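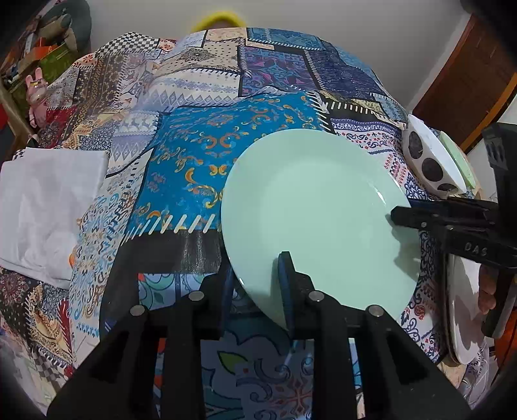

Mint green, round, plain. My favourite sort of plate.

2/3/20

Right, thread on country auctions, as promised to everyone who asked after I moaned about the van. General sale, Odham, the old cattle market building. Been going for years. Still get it wrong.

Not the posh kind. Not the kind with a catalogue on thick paper and a person on the phone from abroad. The kind with a burger van outside and a wardrobe face down on the grass.

Viewing first. ALWAYS go to the viewing. I know it's dull, I know you've got work, go anyway. Photos online are taken by someone in a hurry from the far side of the room and everything brown looks the same brown.

Take: torch, tape measure, pencil, a bag you don't mind. Write down the size of your front door before you leave the house. Also the stairs. Also the turn at the top of the stairs, ask me how I know.

Pull every drawer right out. Look at the back of it. Smell it. I mean it, put your head in. Damp you can live with for a bit, mothballs go off in the end, cigarettes are for ever.

Woodworm – look for the dust, not just the holes. Old holes are dark inside and mostly fine. Fresh ones are pale and there's a little heap of powder under the leg like someone's spilt flour. Leave it there. Do not bring it home to meet your other furniture.

Chairs. Sit on them. People stand about looking at chairs as if they're paintings. Sit down, lean back, wriggle. If it talks to you the joints are gone. Reglueing isn't hard but it's a whole weekend and you'll need clamps, and you haven't got clamps, so now you're buying clamps.

Lamps and anything with a plug, assume it needs rewiring. They cut the plugs off half of them anyway.

Then decide your top price and WRITE IT DOWN. On the hand if you have to. The number you think of in your kitchen is a sensible number. The number you think of with your arm in the air is not.

And add the buyer's premium. And the VAT on the premium. It's all on a sheet by the door and everybody walks past the sheet. Work out the real total for your top price at home with a calculator and a cup of tea, then go by that.

Somebody's already replied saying "isn't it all dealers". A lot of it, yes. Dealers are fine. A dealer has to sell it on, so they stop at a price that leaves them something. You only have to like it. You can nearly always go one more than a dealer and still pay less than the shop would want.

It's the other people like you who are the trouble. Two people who both want the same blue jug for their own kitchen will go on till teatime.

I had this with lot 192. Pine blanket box, rope handles, old paint, lid a bit warped. I wanted it so much I felt ill. Woman in a red coat wanted it too. Up and up. I'd gone past the number on my hand and was looking at the number on my hand while I did it.

She got it. I was furious the whole way home and by bedtime I was relieved. Would have been the most expensive place to keep blankets in the county.

Where to stand: at the side, near the front, where you can see the room as well as the rostrum. Not at the back. At the back you can't hear, and you spend the whole time asking a man in a wax jacket what lot we're on.

How to bid: just put your card up. Properly. None of this winking business, nobody has ever bought a piano by scratching their nose. If the auctioneer isn't sure he'll ask you. You can shake your head and he'll move on and not mind one bit.

Don't come in at the first price he asks for. He'll ask high, silence, he'll drop, silence, he'll drop again and somebody coughs up. Then you're off. Wait for it to slow down before you join in, saves you a lot of arm.

Skanville is different by the way. Skanville sale is smaller, runs faster, and they do the outside lots first whatever the weather. I turned up late there in August and missed every garden bench. 2 hours' drive there and back for a bucket of door knobs. Nice door knobs though.

Ukedard sale I've stopped going to. Nothing wrong with it, parking is murder, and the heating's on so high you start buying things just to have a reason to go to the pay desk in the corridor.

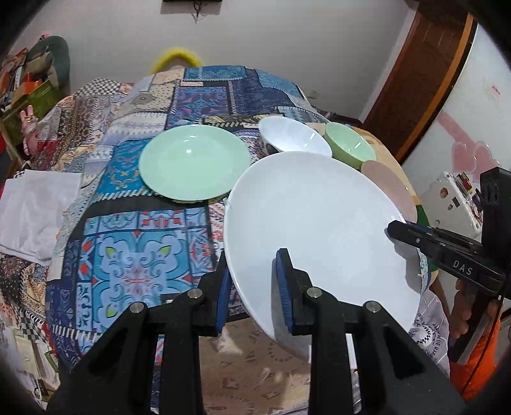
Box lots next, because that's where the fun is. A box lot is whatever was left in the cupboard, put in a banana box, with a sticker on. Kitchen stuff, books, tools, curtains, a single roller skate. They come up towards the end when half the room has gone home and they go for pennies. Take everything out at the viewing and put it all back how you found it. With china you want to run a finger round every edge, a chip will hide from your eyes but not from your finger, and stand the plates up and tip them back to look across the face for knife marks. Big white round ones are what I go for, the really large size, you can put a whole roast chicken and all the potatoes on one and they never look wrong with whatever else is out.

Tools in box lots are the best value of anything. Old chisels, planes, spokeshaves, a good saw under a load of rusty hinges. Steel's better than what you'd get new for three times the money. Rust comes off. Cracks don't.

Books in box lots: no. I know. I KNOW. But you've got books. You will carry a box of hymn books and car manuals up the stairs for the one nice atlas on top, and the atlas will be missing France.

Curtains: yes, if lined, if you can wash them, if you measured the window. Old lined curtains are heavy, lovely things and they cost a fortune to have made. Check the top edge where the sun's had it. If it tears when you pull gently it's gone.

Textiles generally, hold them up to the light. Moth shows up as tiny stars. Pop them in the freezer in a bag when you get home even if they look clean. Make room by eating the peas.

Ok had to go and move the car, back now.

Rugs. Turn it over. The back tells you more than the front. And lie it flat if they'll let you, I've got one at home that's wider at one end than the other and it bothers me every single day.

Wardrobes – big brown ones are still going for almost nothing and it's because nobody can get them up the stairs. Ask if it comes apart. The good ones do, top lifts off, sides unpeg, doors lift off thier hinges, in through the door in pieces. If it's glued solid, leave it unless you live in a barn.

Take a photo of each stage when you take it apart. Put the pegs in an envelope, tape the envelope inside the drawer. Not in your coat. Not in the van door.

Which brings me to the van. I use Jemal, they do a small van with a driver and they turn up at sales looking for return loads, so if you're not fussy about the day it's cheap. Book before the sale, not after. After, you're in a queue with everyone else who bought a wardrobe.

My moan the other day was my own fault. I booked the van for one chest of drawers and then bought a settle. And a mangle. The driver was very decent about the mangle.

Blankets and rope are yours to bring, the saleroom won't lend you any. Old duvets are better than blankets. Take the drawers out and carry them seperately, tape the doors shut, never ever lift by the top.

Paying: find out what they take. Odham does cards now. Skanville was still cash or bank transfer when I last went and the queue for the one cash machine in the village is an event in itself.

Clear your lots the same day if you can. Storage charges start sooner than you'd think and they're not being mean, there's another sale coming in behind yours.

If you can't be there, leave a commission bid. That's where you write down your most and they bid for you up to it. I thought for years they'd just use the whole lot of it every time. They don't, I've had things for well under. Very calming way to shop as well. You can't get carried away from your own sofa.

Online bidding does the same but costs you extra on top of the premium, read the small print, it's an annoying little percentage and it adds up if you're buying a few bits.

What I'd tell a beginner: go to 3 sales and buy nothing. Just watch. Mark the prices down next to each lot in pencil. By the end you'll know what a chest of drawers goes for in your bit of the world, and you'll have stopped jumping every time the hammer comes down.

Then buy something small. Stool, bread crock, a mirror. Get the first one over with. My first was a coal scuttle and we had no fire.

Somebody asking about selling. Different thread, I need to look up what commission they're charging now. Short version, don't send them the piano.

Next Odham viewing is up on thier board already, there's a long oak bench with a split in one leg and I've not decided. Going to go and sit on it.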